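Suchbegriff eingeben Suchen

Der Greifer aus dem Hinterhof

In einer Gemeinschaftswerkstatt baut Hemi McPhee an einem Handgreifer, mit dem Roboter später einmal lernen sollen. Unser Autor hat ihm einen Nachmittag lang zugehört und ist nicht überzeugt wieder gegangen.

3. Mai 2018

»Fassen Sie ihn ruhig an, kaputt war er schon«, sagt Hemi McPhee und schiebt mir das Gerät über die Werkbank. Es wiegt weniger, als ich gedacht hätte. Zwei Finger, die sich öffnen und schließen, wenn man am Griff zieht, mehr kann es zunächst nicht. Kein Motor, kein Akku. Wer einen Roboter erwartet, ist in der Werkstatt Condside an diesem Nachmittag falsch.

McPhee nennt das Ding Raketti. Der Name stammt aus einer Phase, in der das Projekt noch etwas ganz anderes werden sollte, was, darüber möchte er nicht mehr reden. Seit Januar baut er daran, abends meistens. Die Idee ist schnell erzählt: Ein Mensch nimmt den Greifer in die Hand und erledigt damit alltägliche Dinge, eine Tasse umstellen, eine Schublade aufziehen, eine Kamera am Gerät nimmt alles auf. Aus vielen solcher Aufnahmen soll ein Programm irgendwann ableiten, wie man greift. Den Roboterarm dazu gibt es noch nicht.

»Den baut Vusville«, sagt er. Vusville ist eine befreundete Bastlergruppe, die nach seinen Worten seit dem vergangenen Jahr an einem Arm sitzt. Ob sie vorankommt? McPhee wiegt den Kopf. »Die haben eine sehr schöne Schulter.«

Ich frage, ob es klug ist, eine Hand für einen Arm zu bauen, den es nicht gibt. Er lacht nicht. »Andersherum wäre es auch nicht besser. Dann hätte ich einen Arm und würde mit dem Stumpf gegen Tassen schlagen.«

Man hört solche Sätze oft, wenn man über Automatisierung im Hobbykeller schreibt. Immer fehlt ein Teil, und immer kommt es von jemand anderem. In Condside habe ich im Lauf der Zeit eine selbstfahrende Gießkanne gesehen und einen Apparat, der Socken paaren sollte. Die Gießkanne dient heute als Gießkanne.

McPhee kennt die Geschichten, an der Sache mit den Socken war er selbst beteiligt. »Wir haben damals viel zu groß angefangen«, sagt er. »Erst die Mechanik, dann die Elektronik, und ganz am Schluss wollte einer die Software machen. Da war aber die Lust weg.« Diesmal solle es zuerst um die Daten gehen. Bisher hat er 444 Aufnahmen gesammelt. Wie viele davon brauchbar seien, frage ich. »Fast 19.« Was heißt fast? »Bei einer bin ich mir nicht sicher.«

Das ist immerhin eine ehrliche Auskunft, und man muss sie ihm zugutehalten. In den Vorträgen, die man zu dem Thema sonst hört, gelingt jeder Griff. McPhee zählt lieber auf, was schiefgegangen ist: das Licht, der Griff, der zu kurz war und in den Daumenballen schnitt, eine Speicherkarte, die er mit in die Hose und mit der Hose in die Waschmaschine gegeben hat. Vor allem aber die Finger. Die erste Fassung war ihm zu weich und bog sich weg, sobald er etwas Schwereres als einen Joghurtbecher fasste. Die zweite war hart genug, dafür rutschte alles heraus. Die jetzige ist die vierte.

»Und die hält?«, frage ich.

»Die hält, solange man weiß, was man tut.«

Genau da liegt für mich der Haken. Wenn McPhee den Greifer führt, gleicht er jede Schwäche des Werkzeugs mit dem Handgelenk aus, ohne es zu merken. Er kippt ein wenig, er drückt nach, er wartet. Ein Arm aus Vusville wird das nicht können. Was lernt die Maschine dann aus den Aufnahmen, das Greifen oder McPhees Handgelenk?

Er denkt länger nach, als mir lieb ist. »Beides, hoffe ich«, sagt er dann. »Wenn sie mein Handgelenk lernt, bin ich schon zufrieden. Ein schlechteres hat sie ja nicht zur Auswahl.« Außerdem, fügt er hinzu, solle man die Sache nicht größer machen, als sie sei. Er wolle niemandem die Arbeit wegnehmen und auch keinen Haushaltsroboter verkaufen. Ihm genüge es, wenn eines Tages ein Klotz von links nach rechts wandere, ohne dass er ihn selbst trägt.

Ein Klotz von links nach rechts. Dafür seit Januar die Abende, und an Material, so sagt er, nur Kleinkram. Eine Liste führt er nicht, »aus Selbstschutz«. Manches kommt von Dunstan, einem Restpostenladen, der Kugellager und Schrauben in unsortierten Tüten verkauft. In der letzten Tüte waren 18 Lager, von denen die meisten in kein Gehäuse passten, das er besaß. Also hat er die Gehäuse neu gezeichnet. Ich halte das für die falsche Reihenfolge. Er hält es für Konstruktion.

Wir kommen auf den Tisch zu sprechen, an dem er aufnimmt. Dort hat er, wie er findet, am meisten gelernt.
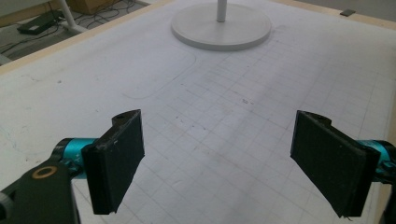

»Man unterschätzt den Untergrund«, sagt McPhee. Lange habe er geglaubt, es komme nur auf die Finger an. Dann habe er auf verschiedenen Flächen probiert und jedes Mal andere Ergebnisse bekommen. Mit einem Raster sehe er in der Aufnahme wenigstens, wie weit er danebenlag. Die Flecken wische er nicht mehr weg. »Eine Küche ist auch nicht sauber. Wenn das Programm an einem Fleck scheitert, will ich das jetzt wissen.«

Das leuchtet ein, nur ist es wieder ein Argument für ein Programm, das noch geschrieben werden muss. Wer schreibt es? Er selbst, sagt er, im Winter, da sei es abends ruhiger. Ich frage, welche Erfahrung er damit habe. »Ich habe die Lampe im Treppenhaus programmiert.« Sie geht, das habe ich beim Hinausgehen geprüft, nach wenigen Sekunden aus, man steht dann auf halber Treppe.

Bevor es so weit ist, will er die Spitzen der Finger noch einmal überarbeiten. Beim Aufsetzen stoßen sie gern an die Tischplatte, und das tut der Kante nicht gut. Gummi hat man ihm geraten. Er ist dagegen, Gummi verzeihe zu viel. Ich erinnere ihn an sein Handgelenk, das auch viel verzeiht. Er zieht am Griff, die Finger gehen zu, und er lässt sie eine Weile geschlossen.

Ob ich in einem Jahr wiederkommen dürfe, frage ich zum Schluss. »Kommen Sie, wenn der Arm da ist«, sagt McPhee. Bei Vusville habe ich am nächsten Morgen angerufen. Man arbeite, hieß es, gerade am Ellbogen.

Weitere Beiträge
Löten für Ungeduldige
Was wurde aus der selbstfahrenden Gießkanne?
Restposten: Wann sich die unsortierte Tüte lohnt
Offene Werkstätten und die Frage, wer den Schlüssel hat
Schrittmotoren leiser machen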